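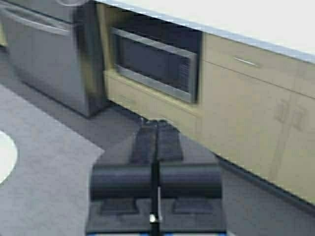 The kitchen, as Dunda saw it. Microwave, center. Refrigerator, left.

Ionuț Bratu had promised his wife that the arm would be out of the kitchen by October, and he had been careful not to say which one.

He called it Dunda, after an aunt who also reached for things before she was asked. The shoulder motor came off a dead garage door opener. The wrist was his third wrist. The two before it were in a shoebox marked TAXES, where he felt they would be safe from visitors.

"What is it going to do?" his daughter Semina asked from the doorway. She was 14 and had stopped coming all the way into rooms.

"Open the microwave."

"I can open the microwave."

"You can. But do you?"

She thought about this and went away.

The trouble was tilt. Dunda believed the floor ran downhill to the right. Ionuț had checked the floor with a level, then checked the level against the countertop, then lain down on his side with his cheek on the tile to see whether the thing had a point. From there the cabinets did seem to be sliding off toward the Urnalgate road. He got up and wrote "mount rotated??" in the notebook, under yesterday's entry, which said "mount NOT rotated," underlined.

He typed in the correction. He pressed Enter and stepped back behind the line of blue tape.

The fingers opened. They closed. The whole arm swung left, slowly, with the confidence of a man walking into the wrong hotel room, and took hold of the refrigerator handle.

"No," said Ionuț.

Dunda pulled. The door came open and the light went on over a jar of pickles and half a birthday cake.

"It works!" Semina called from the hall.

"That is the refrigerator."

"So it's hungry."

He hit the stop button, which he had wired himself and which therefore needed hitting twice. The arm held on. He had been proud of that grip. He had spent 5 evenings on the pads alone, sanding and gluing and sanding, and had told Sengar at the hardware store that nothing would ever slip out of them again. Sengar had said that sounded like something to think over before bed.

His wife came home to find him sitting on the rug with a screwdriver, the refrigerator beeping over his head.

"Is it finished?" she asked.

"It's very nearly the right appliance."

She stepped over the tape, reached past Dunda's elbow, and cut herself a piece of the cake. She ate it standing up and looked at the arm for a while, at the two dark fingers clamped around her handle.

"Could it hold the door like that when I bring the groceries in?"

Ionuț put down the screwdriver. He found the notebook, turned to a clean page, and wrote 8/2/26 at the top, and under it, in his best handwriting, "Door holder, version one."

"It was always going to be able to do that," he said.

"Close it, please," she said. "The milk."

He went to find the manual for the garage door opener.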